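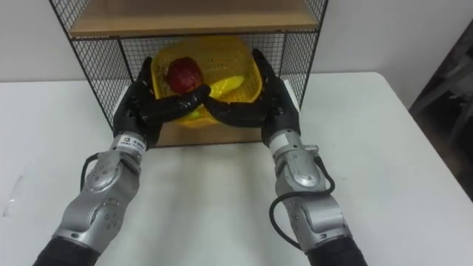
Section 4. Loading the shelves

Read this section before you put anything on a Fendwood wire shelf unit. The unit must already be assembled and level (see Section 3).

1. Check that each shelf sits flat on its four clips. Press down on every corner. If a corner moves, take the shelf off and seat the clip again.

2. Load the lowest shelf first and work upward. Keep the heaviest items at the bottom.

3. Spread the weight across the full width of the shelf. The limit is 10 kg per shelf with the load spread evenly. A single item placed in the middle should weigh no more than half of that.

4. Put small items in a basket or tray. Anything narrower than the mesh will tip or fall through.

5. Leave a gap above each basket so you can lift it over the front rail. The standard shelf spacing is 300 mm. To change it, empty the unit and go back to Section 3, step 6.

CAUTION: Do not climb on the shelves or use them as a step. Do not hang items from the side panels.

Note: The Verdale liner (part 488) fits all shelves in this range. Trim it with household scissors and lay it smooth side up.

6. After the first week, check the clips again. New clips settle a little under load - this is normal. Press them back down by hand and do not use a hammer.

If a clip is cracked, remove the load from that shelf and order clip set 107. The unit can stay in use with one shelf taken out, as long as the top and bottom shelves are in place.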